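Search this blog
Search

Home About Archive Kitchen Small Repairs Contact

The pastel kitchen, and whether I believe in it

I have been suspicious of matching kitchens for most of my adult life. My mother cooked for six people out of a cupboard where no two plates had met before, and the food was fine. So when my friend Asmaa Zaki told me in September that what my kitchen needed was a "palette," I asked her if the palette would be washing the dishes.

She meant well. She had been over for coffee and I'd handed her a mug with a chip in it, and I think that did it. By that evening she had sent me links to three different lines of pastel tableware, all of which looked to me like the same line photographed by three different people. One was called Misia, one was Drindum, and the third was Bedon, and if you mixed up the cups in a box I doubt the companies themselves could sort them back out. Pale blue, pale pink, pale green, cream. It's always those. At some point somebody decided that those are the colors of a calm person's breakfast.

The sales copy doesn't help. Drindum says its bowls "invite a slower morning." My mornings are slow already, I'd like them faster. Misia claims 1,359 five-star reviews, and I read about 100 of them before I had to stop. A lot of them were written by people who said they hadn't used the bowls yet but loved how they looked on the shelf. That is a review of a shelf.

Anyway, I've been sorting out my counter, which I had been putting off, and I did end up thinking about small pastel things more than I planned to. My test for whether something gets to live out on a counter has always been dull: do I touch it every day? The kettle passes. The knife block passes, though I only use two of the knives. The fruit bowl is on probation and has been since spring.

What I tried was clearing everything off and putting back only what one breakfast needs, for one or two people, and then seeing how much room it took. I'd recommend that part to anybody, whatever color your dishes are. Put paper down first. I'm serious about the paper. Plain brown paper, the kind that comes off a roll, catches the crumbs and lets you slide things around without hearing them scrape, and you can draw on it where things should go. Then you bundle it all up and you're done.

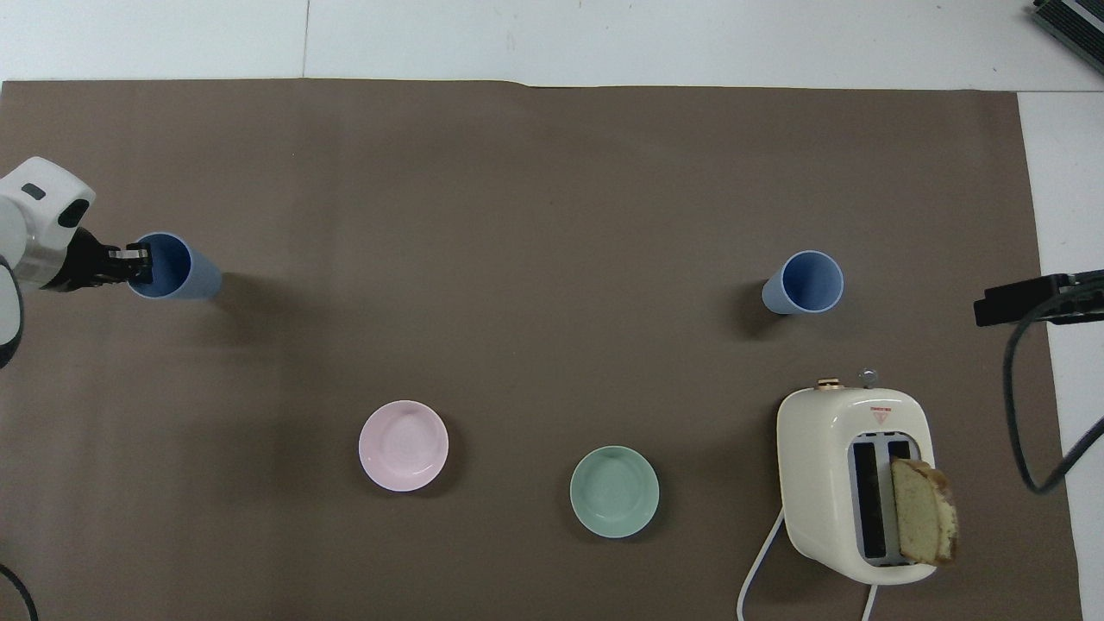 Two cups, two bowls, one toaster, brown paper underneath.

I'll admit the cream toaster surprised me. I expected to hate it. I have strong feelings about toasters that are trying to look like they came from a diner, and a gold-colored dial on an appliance usually makes me think I'm paying for the dial. But cream is a sensible color for something that lives next to bread. It doesn't show flour. A shiny steel toaster shows every fingerprint you have ever had, and I say that as someone who has owned a shiny steel toaster for years and has wiped it down maybe four times.

The bowls are where I get doubtful again. Small round bowls are wonderful for the things people put in them for pictures – berries, seeds, a little heap of salt. Try eating actual cereal out of a shallow one. You pour the milk, you take one step toward the table, and now you have milk on your sock. I've seen a shallow bowl described as "versatile," and what that usually means is that it's the wrong size for several different meals. For jam, fine. For olives, fine. For two eggs you're about to beat with a fork, absolutely not.

And pink next to green, I don't know. Asmaa says the pink and the mint "talk to each other." I said I would prefer they kept it down. She says I'm being difficult, and she may have a point, because when I moved the pink bowl away and looked at the green one by itself it did seem a bit like something from a dentist's office. I put the pink one back. I'm not ready to discuss what that means.

Light blue cups I have no quarrel with. A plain straight-sided cup with no handle is about as useful as an object gets. It holds water, it holds pencils, it holds the toothbrush when the toothbrush holder breaks. My only complaint is that with hot coffee you end up holding it by the rim with your fingertips like you're defusing it, so for coffee I'm staying with my chipped mug. It has a handle. The handle works.

Here's the part of the palette argument I can't get past, though. Every one of these brands wants you to replace everything at once. Bedon sells a "starter kitchen" for 45 dollars that turns out, when you scroll down, to be mostly spoons. The full set is several times that. There's a home store out by the highway called Arroyo where I priced the same sort of thing, and the woman at the register told me people come back in a year or so and buy it all again in the new colors. She said it as a selling point!

I did some bad arithmetic on the way home. If I bought a nice matching set and used it every morning, I'd need nearly 4,000 breakfasts before I felt I'd gotten my money out of it. That's a lot of breakfasts to promise to a bowl. I'm sure the number is wrong, I was doing it in traffic, but I stand by the feeling.

What I have changed, so far:

The counter has less on it. The knife block moved to the other side of the stove, and I keep reaching for it where it used to be.

The toaster stays out. I had an idea about putting it away in a cupboard after every use, which lasted two days. People who tell you they put the toaster away every morning are either lying or they don't eat toast.

Cups are on the low shelf now, upright. I used to store them upside down to keep the dust out, until it dawned on me that I was then putting the part I drink from directly on the shelf. I had never wiped that shelf. I have wiped it now.

The fruit bowl is still on probation. There's one lime in it.

Asmaa is coming by again next week and will want to see whether I've bought anything. I haven't decided what I'll say about the pink bowl. If anyone reading has used one of these little shallow ones for soup and not regretted it, tell me what kind of soup, and how full you filled it, and please be specific about the sock situation.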